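Why I finally wrote some rules for the gripper table

I've been putting off writing this post because rules are the least exciting part of robotics and I'd much rather show you a gripper picking up a soft toy. But I spent most of last month teaching people to record demonstrations by hand at the Fiteven workshop, and I came home with a notebook full of things I wished we'd agreed on the first morning. So you're getting the rules.

If you've not done this kind of work, you hold the gripper yourself, do the task with your own hand on the tool, and the recording teaches the robot later. Lovely idea, quick to learn, and very easy to do badly! My first batch had 15 recordings in it and I threw away 8 of them, which hurt.

Rule one is to start with the fingers open and in view. I used to start halfway into a grab (I was impatient) and then wonder why the opening moments were such a mess to work with. Now I hold still, both fingertips showing, and then go.

Rule two, keep the markers clean. The little black and white squares on the fingers are how the software works out how wide the gripper is, so a smudge or a strip of tape across one can spoil a whole afternoon. I wipe mine before every session and again after lunch, especially if lunch was crisps.

Rule three is the one people argue with me about. Your other hand stays out of the working area once you've started. I know it's tempting to nudge a toy back upright. Don't! The robot hasn't got that other hand, and you're teaching it that things fix themselves. If something falls over, stop, set it up again and label the old one as a failed try. We keep the failed tries in their own folder, by the way — someone at Estwood talked me into that and I've been glad of it twice already.

Rule four, write the table down. Which objects, which task, which gripper, what time of day. I keep a plain text file and it takes no time at all. When we merged our set with the one from Wan we had 1,022 recordings between us, and the ones with no notes were the ones that ate my weekend.

Rule five, check the screws. Hand-held tools get bumped, dropped and put in bags, and a finger that's worked a tiny bit loose will give you slightly different numbers from the day before. I keep a screwdriver in my pencil case now.

And rule six, swap people often. I cap a turn at 6 minutes. After that I get sloppy and start doing everything with the same bored little flick of the wrist, and I doubt I'm the only one.

I've a half-written rule seven about moving the objects between goes, but I keep changing my mind on how far is far enough, so that can wait for another post. If your group has something written down already I'd love to read it.

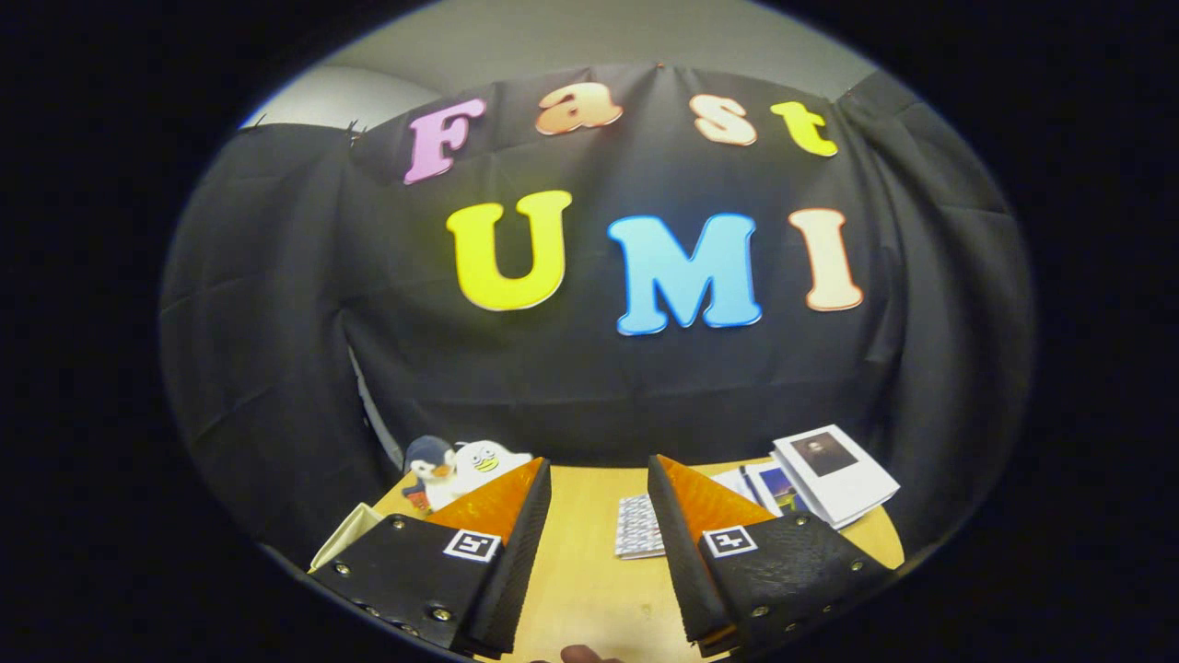 Butow, July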